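Fastley Residents' Association — January meeting, 7:00 p.m.

1. Minutes of the last meeting were approved with no changes.

2. Drainage on Ostura Lane. Caltis quoted $3,000 to clear and reline the storm drain. Bouazza has not sent a quote. Agreed to wait until the end of the month, then go with Caltis.

3. Newsletter. Printing is down to 300 copies. Extra copies will go to the library desk.

4. Hall restroom. The tank still runs after flushing and the water bill is up $50. Agreed to replace the fill valve before calling a plumber. The lighthouse on the tank lid needs to be moved before the work starts.

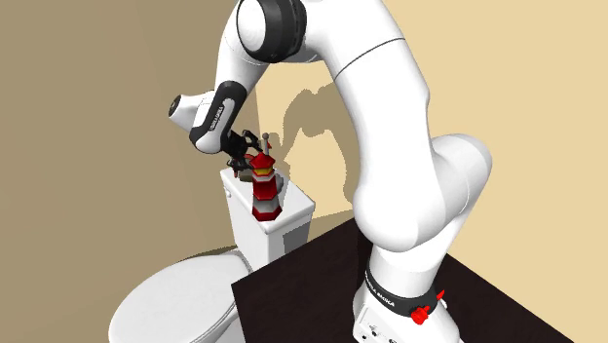 A resident from Ostura Lane asked whether the water could be shut off at the hall alone — last time the whole row lost pressure for 2 hours. The chair will check where the valve is and report back.

5. Parking. Held over.

Meeting closed at 8:20 p.m.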